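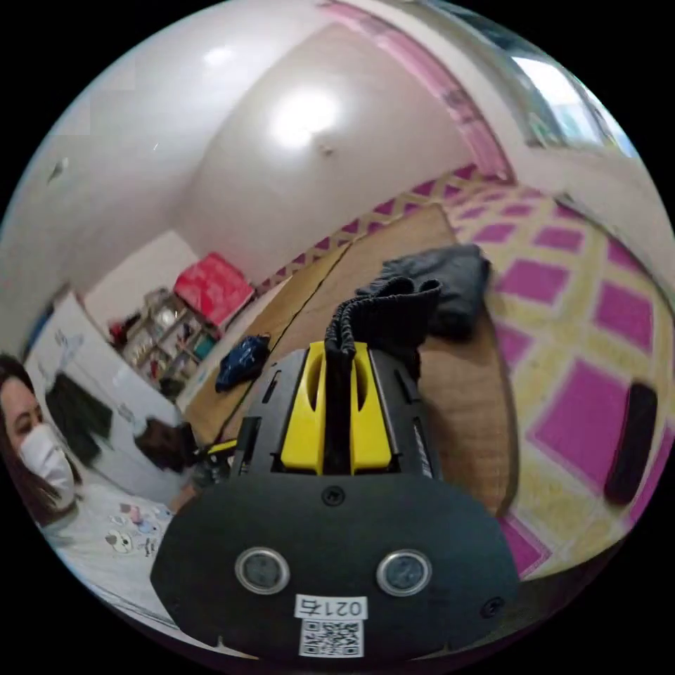 Joscombe woven floor mat, light brown - a long review after one winter and most of a spring

I have been meaning to write this up since October, when the mat first arrived rolled up in a cardboard tube nearly as tall as I am, and my sister-in-law Orsolya has finally nagged me into it because she wants to know whether to buy one for her own back room. So, Orsolya, pour yourself a cup of tea.

We are a family that lives on the floor. I don't know how else to put it! There is a perfectly good settee in the next room, but when the washing comes in off the line it gets tipped out on the floor, and whoever is about sits down beside it and starts sorting and folding. My mother did it that way and so did hers. For years we did it on bare boards with an old blanket, which rucked up every time you shifted your weight, and my knees had started to complain.

I looked at a lot of mats before this one. The Plalta was lovely and thick but it had a rubbery smell in the shop that I couldn't get past, and the Nowicki only came in sizes that would have suited a doormat or a village hall. The Joscombe was in between, and the colour was plain enough to sit next to our rug, which is quite a loud thing with magenta-pink squares and pale yellow bands, and a zigzag border in pink and cream. I would never part with that rug. Beside something patterned it would have been a headache, but next to a plain light brown weave it looks cheerful and the mat just gets on with its job.

Comfort first. It is firmer than a rug and a good deal kinder than boards. I can sit on it for the length of a big wash without wanting a cushion, though Etelka (who is older than me and not shy about it) brings one anyway and says I'm mad. The weave is close, so small buttons and hairgrips don't vanish into it the way they do in the rug. Socks are easy to spot too. Dark clothes show up beautifully against the light brown, and as most of what this household wears is grey or navy, that has saved me more hunting than I would have guessed. A dark grey ribbed cuff or a little scrap of dark blue cloth stands out at once.

It lies flat, which I had worried about. For the first few days the ends wanted to curl back up, so we weighted them with whatever was heavy and left it alone, and after that it behaved. There is a darker line running across ours, and I rather like it. I use it as a divider when I'm sorting, with folded things on one side and the heap on the other, until Kornél walks through the middle of it all looking for his phone.

Cleaning is simple enough. I sweep it along the weave with a soft brush, and once in a while I take it outside and give it a good shake over the wall. Fluff does gather on it after a big pile of sweatshirts, and you can see every bit, but it comes up with a damp cloth. I did spill tea on it in the spring. I blotted it straight away, then went over it with cool water, and there is a very faint mark if you know where to look. Please don't soak it. Anikó soaked hers in the bath and it was never the same shape again.

Now the grumbles, as there are always a few. On a smooth floor it will creep, and you do need a grip pad under it, which the shop doesn't mention and which costs extra. I bought an Astel one and cut it down with the kitchen scissors. The weave can also leave a pattern on bare legs if you sit for a long time in shorts, so I keep to trousers for the big sorting days. And where it meets the rug there is a small step, nothing much, but I have caught a toe on it more than once with my arms full.

Would I buy it again? Yes, and I would go a size up, because two people and a full load of washing need more room than you think when you are standing in a shop with a tape measure. I'd give it four stars out of five, with the missing one for the grip pad.

Orsolya, measure your back room before you order, and ring me if you want the leftover piece of the pad. It's in the cupboard under the stairs.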